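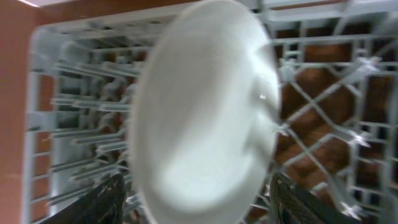 Figure 6. Plate held upright at the rack, seen from the wrist camera. Crosshatched pad on the right finger.

6. Dish handling: grip and camera settings

This section covers the Turport gripper on the Backlund arm, with the wrist camera fitted and streaming. Complete section 5 (homing and joint limits) first. The values given are those of the arm in the Ninenville workshop. A second arm built from the same parts will need its own finger positions.

6.1 Before you start

Check that both finger pads are seated and that no edge has lifted. Wipe the pads with a damp cloth and let them dry. Do not use oil-based cleaners on them.

Put the rack on the bench with its long side parallel to the base of the arm. Clamp the bench, not the rack. A clamped rack cannot give when a rim lands on a prong, and the load goes into the wrist joint instead.

CAUTION: Keep hands out of the rack while the arm is enabled. The stop button must be within reach of the person at the keyboard.

6.2 Setting the finger positions

Finger position is reported in encoder counts. Zero is fully open.

1. Open the Prellolberg control panel and select Gripper, then Manual.
2. Set the closing speed to Slow.
3. Hold a plate upright between the fingers with its lower edge level with the middle of the pads.
4. Close the fingers until the plate stays up without your hand. Read the count. On this arm it is 2,167.
5. Save the value as PLATE_CLOSE.
6. Open the fingers to 1,082 and save this as PLATE_OPEN. Do not open further inside the rack — the back of the finger will catch the next row of prongs.
7. Set the hard limit to 3,000. The driver refuses any command above it.

Note: If the count drifts between sessions, home the gripper again before changing any saved value. Drift after homing means a loose horn screw (see 4.3).

6.3 Lowering a plate into the rack

Grip the plate near its bottom edge, one finger on each face. The fingers go down into the rack with the plate, so the approach has to leave room for them as well as for the rim.

1. Move to the RACK_ABOVE pose.
2. Rotate the wrist until the plate lines up with the gap you want. Check this in the camera view, using the rows of prongs as the reference.
3. Lower at Slow. Stop if the plate begins to lean.
4. When the rim is supported, open to PLATE_OPEN and wait for the count to settle.
5. Raise straight up. Do not rotate the wrist until both fingertips are above the prongs.

The rack must hold the plate on both sides before step 4. Where the two sides of a slot are built differently, go by whichever side is lower.

6.4 Camera exposure

Fast wrist moves blur the stream. Large shapes such as a plate rim can still be followed, but prong tips smear together and the alignment check in 6.3 becomes unreliable. Hold the arm still for a moment before each check.

1. Turn off automatic exposure. It will otherwise swing each time a white dish fills the view.
2. Set the frame rate to 30.
3. Point the camera at the inside of a white bowl and lower the exposure until the glaze keeps some gray shading.
4. Point it at the work surface. If the surface has gone fully black, add light to the room before raising the exposure.

Some glare on the glaze will remain. Move the lamp if it covers the part of the rim you need to see.

6.5 Bowls

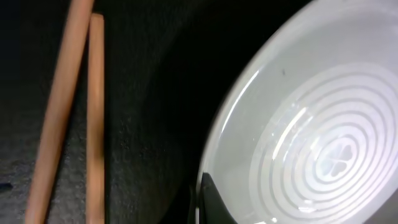
Figure 7. Fingertip overlapping the rim of a white bowl. The two wooden sticks lie well to the left.

Bowls are gripped at the wall, with one finger inside and one outside. Use a dark, non-shiny work surface so that the rim shows as a clear boundary. A pattern in the bottom of the bowl does no harm, but do not pick it as a tracking target. Rings are especially poor, as glare washes out part of them and the tracker jumps from one to the next.

1. Clear the space beside the rim where the outer finger comes down. Chopsticks and other thin items may stay on the surface if they are outside the path of both fingers.
2. Approach from above with the gripper open.
3. Descend until one fingertip is inside the wall. Check that the other is clear of the rim.
4. Close at Slow and save the count as BOWL_CLOSE. Do not reuse PLATE_CLOSE.
5. Lift a finger's width and hold. If the bowl swings, set it down and take a deeper grip.

CAUTION: A fingertip resting on top of the rim will chip the glaze if the arm keeps descending. Stop, raise, and correct the position sideways.

Bowl routine and tracker notes by Halvard Bakke, revised February. For thin items picked up on their own, see section 7.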